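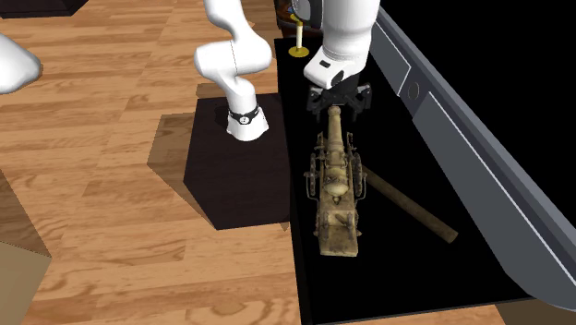

## The jigsaw situation

10 April 2020

I own one jigsaw. It has 1,000 pieces, it was a gift, and it depicts the harbour at Nemham on what must have been the only grey day the publisher could find. Two-thirds of it is sky. The rest is water, in the colour of the sky.

Before last month it lived on top of the wardrobe under the good doona. Now it lives on the dining table, and we eat off our laps like students.

I tried to buy a second one, thinking something with a few cottages in it would lift the mood. Every jigsaw in the country has been sold. The toy shop's website put me in a queue to look at a page saying they had none. A bloke two suburbs over was offering a used Tustard 'Autumn Lane' for 60 dollars, 'probably complete'. I have thought about that 'probably' a lot this week. I have also thought about the 60 dollars, and I'm ashamed to say I messaged him. It had gone.

So, the harbour. My method so far:

- Edges first, like a civilised person.
- Sort the sky by shape, into muffin tins.
- Lose interest and rearrange the muffin tins.
- Want muffins.

The edges took two evenings. There's one piece missing along the bottom, or else one piece in the wrong spot somewhere along the bottom, and I've lost the will to find out which.

My household is split on the lid. I say you can look at it whenever you like. The other party says looking is cheating, and has taken to turning it face down when I leave the room. We've been indoors together for a while now.

I did order some puzzle glue, Fluro brand, in a fit of optimism. Delivery is estimated for June. By then I'll either have a finished harbour to stick to a board – and then what, hang it? – or I'll have put the whole lot back in the box and be eating at a table again.

Twelve pieces of sky tonight. One of them was water.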